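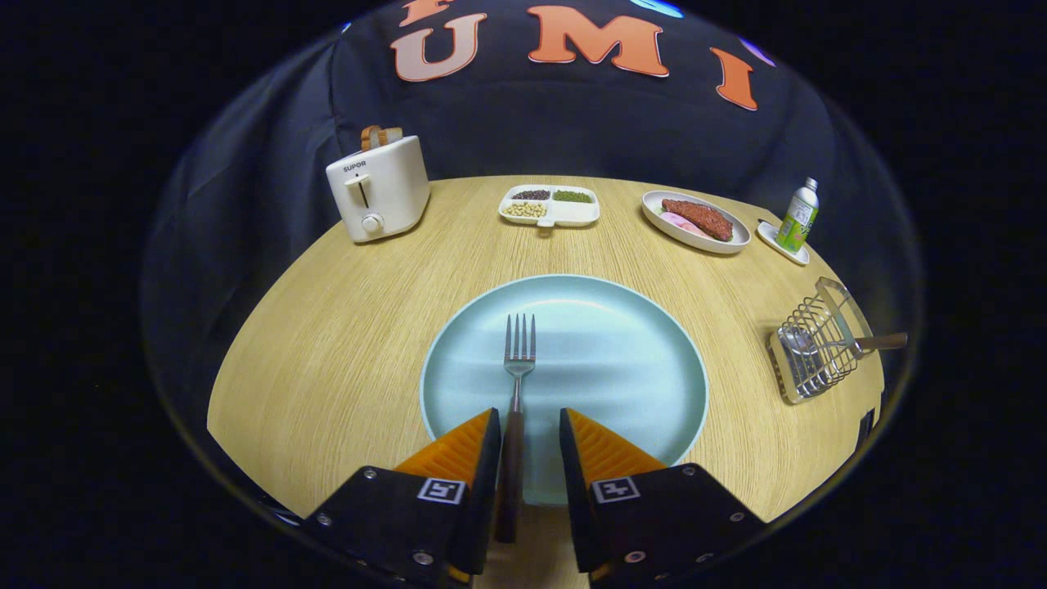
How long do you leave bread in a two-slot toaster if it has been in the freezer?
One setting higher than you would use for fresh bread, and leave the slices in for up to 40 seconds more if the middle is still soft.

Subject: Re: [breakfasts] toast going cold before the table is laid

On the January thread, Niloufar Esfahani wrote:
> We do 16 breakfasts from one toaster and by the time the plates
> and forks are out the first slices are like card. I tried
> wrapping them in a tea towel but they went limp. Does anyone
> keep the toaster on the table itself? Our flex is short and I
> don't much like an extension lead near the milk.

Niloufar,

We moved ours to the table last year and would not go back. It stands at the back, near the wall socket, with the plates in front. Lay the forks and plates first, then put the bread down. Eggs go on once the first pair is in.

Skip the tea towel. Stand the slices up in a rack so the steam can get out. I got mine from Hernel in the market, and the Trenus one is much the same but narrower, so thick slices jam.

For jam and butter I use a tray with compartments, which saves passing jars about. Wash it by hand.

I still have a spare rack if you want it.

Regards,
Ryu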